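Speaker notes: making and selling a felted wool slipper in small numbers

2018-05-30
Marthinus Ndlovu

Start when people have sat down. Pass the two sample pairs round from the left-hand side, one new and one worn for a winter. Ask for them back before the break.

Opening

I make wool house slippers under the name Buketti. There are two of us, me and Hilkka Heiskanen. Hilkka does the pattern work and most of the felting. I do soles, finishing, orders and the post. We work from a unit in Grirnside and we made 1096 pairs last year.

This talk is about how the slipper is put together, what we got wrong in the first version, and how we set the price. I am leaving out websites and advertising. Mindilness did a session on that and the handout is still going about.

The first version

The first slipper was a plain felt shoe with a felt sole. It was warm and it looked good on a shelf. On a wooden floor it was slippery, and on a stone floor the sole went through at the ball of the foot in one season.

We had sold 175 pairs by then. We wrote to every buyer and offered a new sole fitted free if they paid the postage one way. Most people took it up. That was a slow spring for us, and I would still do it again.

(Show the worn-out sole. Hold it up to the light so the back row can see the thin patch.)

What we changed was the sole first, then the heel, then the opening. I will take them in that order.

The sole

We tried suede, rubber sheet and a poured latex. Suede grips well on carpet and wood and is quiet. It goes shiny after a few months and needs a stiff brush. Rubber sheet lasts longest but it makes the slipper heavier, and if the glue line is not clean the edge lifts at the toe. Latex was messy, and I could not get two soles the same thickness.

We now offer suede or rubber. Buyers choose when they order. Rubber outsells suede, mainly to people who go out to the bins in them.

The stitching goes through the felt and the sole together, then we glue the inner sole over the stitches so the foot never touches thread. Stitch length matters more than thread weight. Too short and you have made a tear-off line, like on a stamp.

The heel

The old heel was a single layer and people trod it down. Some customers asked for a backless one instead, so we made a small batch. They slapped on the stairs and two people sent them back for that alone.

The heel now has a second layer of felt, cut on the cross and felted in before the shoe goes on the last. It stands up by itself but you can still push your foot in without using your hands. If you tread on it, it comes back. I ask customers not to make a habit of it.
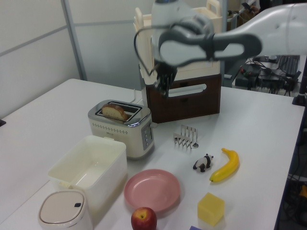 Why not put a zip or a strap on it?

We tried a short zip on the inside ankle and it rubbed when the foot bent. A strap was better, but it was one more thing to fit and one more thing to come loose. A wider opening with a firm edge did the same job with no extra parts.

The opening

Felt stretches where it is pulled most, and on a slipper that is the top edge. Our first ones went baggy by January if they were bought in autumn. Hilkka now runs a wool tape round the inside of the edge while the felt is still damp. It shrinks down with the shoe and holds the line.

If you use cotton tape it will not shrink with the wool and you get a frill. Pass round the frilled one here if there is time.

Sizing

Say this slowly, people write it down.

– We size on the foot in a thin sock, standing, with the weight on it.
– We do not do half sizes. The inner sole comes in two thicknesses and we swap it.
– Wool gives in width and hardly at all in length, so a slipper that is snug across the foot is right, and one that is tight at the toe is wrong.

Returns for size were our biggest cost in the second year. We put a paper outline on the site for people to print and stand on. Returns dropped once we added a line to measure on the page, so they could check their printer had not shrunk it.

Price

Go through the cost sheet on the flip chart. Wool, sole, thread, tape, box, post, then time. Put time in at a proper rate, even if you are doing it at the kitchen table.

We started too low. We had looked at what factory slippers cost in the shops and gone a little above. At that price we lost money on every pair with a rubber sole. The price went up twice, and the second time we wrote to the mailing list, roughly 600 people, and told them why. We had a few cross replies.

Shops want a big share. Coetzee has taken 5 pairs a month from us on sale or return, and that suits us both. I would not sign up for larger orders until you know how many pairs you can make in a week with a cold.

Care

Brush them dry. Cool wash by hand if you must, stuff with a towel, dry away from the radiator. Suede soles should not be soaked at all. Put a card in the box saying so.

Questions

Leave 15 minutes. If someone asks where we buy wool, the list is on the back table. If someone asks about children's sizes, we do not make them yet – the lasts are expensive and feet grow.

Collect the samples.

Related notes
Choosing a last for soft shoes
Suede or rubber: brushing, gluing and repair
Hilkka Heiskanen on wet felting over a resist
Selling through shops on sale or return

Contact Buketti, Grirnside | © Buketti 2018 | Back to top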